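# How a Robot Arm Practices Inside a Computer

*From the Pirnent young readers' pages. Text by Gudrun Kettler. Checked by Hakim Pelupessy. 22 August 2021.*

A robot arm that picks things up has to be taught. Teaching it with a real arm is slow. The arm drops things, bumps the table and sometimes bends a finger. Many teams begin with a simulation, a copy of the arm and the room that exists only inside a computer.

Lullura is a practice kit of this kind. It is sold to schools and clubs by a company called Teststead. This page explains what is in the kit, how it works, and what we found when we tried it.

## Words you will need

**Simulation:** a computer program that copies how things behave. A weather forecast uses one. So does a racing game.

**Joint:** a place where the arm can bend or turn, like your elbow.

**Gripper:** the robot's hand. The one in Lullura is a *parallel gripper*. It has two fingers that stay facing each other as they slide together and apart.

**Fingertip pad:** the part at the end of each finger that touches the object.

**Trial:** one try at a task, from start to finish.

## What you get

Lullura is software. There is no arm in the box, and there is no box. The school receives a download and a 20-page guide. The program includes:

- one robot arm with a parallel gripper
- a set of rooms with different floors, walls and tables
- 109 objects to place on the tables
- a task editor, where you tell the arm what to do
- a log, which records each trial

The objects are things found around a home. Some are long and thin, some are round, and some have a soft end and a hard end. The mix matters. A gripper that can lift a block may fail with a spoon.

## How a trial works

Each trial follows the same order.

1. The program sets up a room and puts objects on the table.
2. The arm moves to its start position with the gripper above the table.
3. The program works out where the chosen object is and which way it points.
4. The arm moves the gripper over the object and turns it to match.
5. The gripper opens, goes down, and closes.
6. The arm lifts. If the object is still held after three seconds, the trial counts as a success.

Step 3 is the hard one. A person looks at a table and knows at once which end of a thing is the handle. The program has only numbers. It has to find the edges of the object, measure how wide it is at different places, and choose a spot narrow enough to fit between the fingers.

Step 4 causes trouble too. Suppose an object lies at a slant. If the fingers come down without turning, one of them may land on top of the object. The gripper has to turn so that one finger goes on each side.

## Why the surfaces look different

You might expect the designers to use one plain table every time. They use many. There are wooden floors, stone walls, and tables with patterns on them. The lights move as well, which changes the shadows.

A robot that has practiced on only one table can learn the wrong lesson. It might learn that "dark" means "object," and then reach for a shadow. Changing the room teaches it to pay attention to shape. Engineers call this *domain randomization*. "Domain" here means the world the robot works in, and "randomization" means changing it by chance.

Size can fool a beginner, too. An object close to the viewpoint looks bigger than the same object farther away. The program must take distance into account before it decides whether something will fit in the gripper.

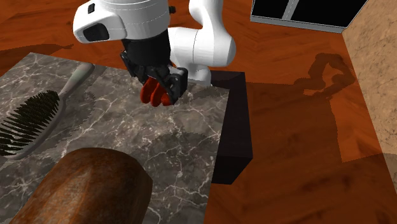

*The Lullura arm over a marble table, with a hairbrush and a large brown object. The gripper is empty.*

Look at the brush. Its head is a wide oval and its handle is slender. The handle is the better place to grip, because the fingers can open only so far. Notice also the arm's shadow on the floor. The computer works out where the light would be blocked and darkens the floor there.

## What we found

Jadwiga Szewczyk ran the kit on an ordinary school laptop. She set up 332 trials using the tables and objects supplied. The arm lifted and held the object in 218 of them. The rest were misses, slips, or cases where the program could not find a place to grip and stopped.

Long handles gave the best results. Wide, rounded objects gave the worst. The gripper often closed near the top of the curve, and the object slid out as the arm went up.

**Good points**

- The log is clear. It says which step went wrong.
- Trials can be slowed down and watched again.
- You can change one thing at a time, such as the light, and repeat a trial exactly.

**Less good points**

- The task editor uses small gray text and is hard to read.
- Rooms with shiny floors take a long time to load.
- The guide explains joints well but gives only half a page to friction, the force that stops things from slipping.

Nidia Cuervo tested the editor with a group of ten-year-olds. Most of them could write a working "pick up" task by the end of the first lesson. "Put down" took longer. They often told the gripper to open while it was still high above the table.

## Can it replace a real robot?

No. A simulation is a good copy, but it leaves things out. Real cables pull, real pads wear smooth, and real objects are never exactly the weight written on the label. Ridwan Pangaribuan, who repairs real arms at the Pangaribuan workshop, calls the missing part "the dirt." A task that works on the screen still has to be tested on a machine, slowly, with an adult near the stop button.

## Try it yourself

You do not need the kit for this one.

1. Put a hairbrush, a spoon and a potato on a table.
2. Hold out your thumb and one finger, and keep them straight. This is your parallel gripper.
3. Pick up each object without bending your finger or thumb.
4. Turn each object to a new angle and try again.
5. Write down where you gripped it and whether it slipped.

Now close your eyes and have a friend give you directions using only the words *left*, *right*, *forward*, *back*, *turn*, *down* and *close*. Swap places when you have picked up all three.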